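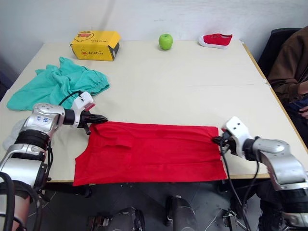
3.2 Garment retirement in shared households

Respondents kept clothing diaries for 3 months, noting each item that left regular use and where it went next. Of the 156 households in Drellden that returned a diary, most reported that sleeveless tops were moved to sleepwear or cleaning rags before anything else in the drawer. We coded a top of the kind in Figure 2, red with a shoulder strap and laid flat on a table, as "light upper wear" whatever its fabric. Creasing was not recorded.

The full set holds 3,742 entries. Items passed to a relative were entered once, under the household that gave them up. Sutter's earlier survey in Laltik entered them twice, so the two sets of totals should not be compared directly.

Figure 2. Light upper wear, category B. Coats and knitwear are covered in Section 3.3.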